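3.2 What people mean by "the good table"

I should say up front that I came to this part of the study sideways. I had planned to ask people in shared workshops how they book time, and what I got, over and over, was talk about tables. Which one they like, which one they'll wait for, which one they'd never touch again if they had the choice. By the second month I had given in and rewritten my interview guide so that the table came first and the booking sheet came last.

The four workshops in the study (I call them Jokomell, Branano, Sheehan and Grernska, and those are the names I use all the way through) have very different rules on paper. Jokomell lets members reserve a work surface for up to 6 hours. Branano has no reservations at all, you just turn up. Sheehan and Grernska fall somewhere in between, with a paper sheet by the door that people sign when they remember. I expected those rules to explain most of who sat where. They explained a lot less than I had hoped, and I spent a fairly gloomy June trying to make my coding scheme say otherwise.

What did seem to matter was habit. At Branano, where any spot is open to anyone, the regulars went back to the same surfaces so reliably that I could guess who had been in from where the sawdust was. One woman told me she had used the same corner "since before the good lamp," and when I asked when the good lamp came, she had to go and ask someone else. Newcomers picked this up fast. Most of them told me they'd worked out within a visit or two which tables were spoken for, even though no sign said so and no member had told them off.

I have borrowed the term "soft claim" from Bláthnaid Daly, who used it in a talk on allotment gardens and was kind enough to let me run off with it. A soft claim is one you can't enforce and would be embarrassed to defend out loud, but which other people mostly respect anyway. In her gardens it was the bench by the water tap. In my workshops it was nearly always a work surface, and now and then a hook.

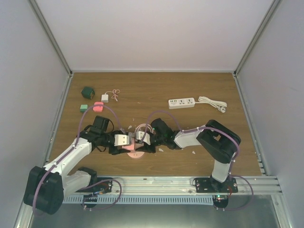 Figure 2. A wood-grain work surface inside an enclosure, with metal rails along both sides.

Edges came up a lot more than I was ready for. When I asked people to tell me where their space stopped, the ones at big open tables gave me long, wobbly answers with plenty of hand waving — "sort of to here, unless Tuesday's lot are in" was a favorite of mine until I realized I had to code it. People who worked at a surface with some kind of border around it gave me short answers. They pointed at the border. A rail, a raised lip, a strip of tape, a change in the color of the top, any of these would do the job, and they did it whether or not the workshop had meant them as a boundary.

I want to be careful here, because it would be easy to read this as "put up walls and everyone gets along," and I don't think my interviews show that. Two of the sharpest arguments I heard about were over surfaces with very clear edges. A clear edge tells you when somebody has crossed it. At the open tables a stray glue pot was just a glue pot, and it got nudged back without a word. At the bordered ones the same glue pot was over the line, and people remembered it for weeks.

There is also the matter of what gets left behind. At Grernska, leaving a half-finished project out overnight is allowed, and members read the leftovers as a kind of note: back soon, please don't. At Sheehan it is against the rules, and people do it all the time, only with smaller things. A pencil. A folded cloth. I once watched a man carefully place a single clamp at the corner of a table at about 10 in the morning, go out for coffee, and come back to find everybody working neatly around it. He told me later that it wasn't even his clamp!

I coded these objects as "placeholders" and kept them apart from tools in use, though the line between the two gave me trouble and a second reader disagreed with me on a fair number of them. We talked through each one and kept a list of the cases we couldn't settle. Those are left out of the comparison in section 4, where I go back to the booking sheets and look at how often the person who signed for a table was the person who ended up working at it.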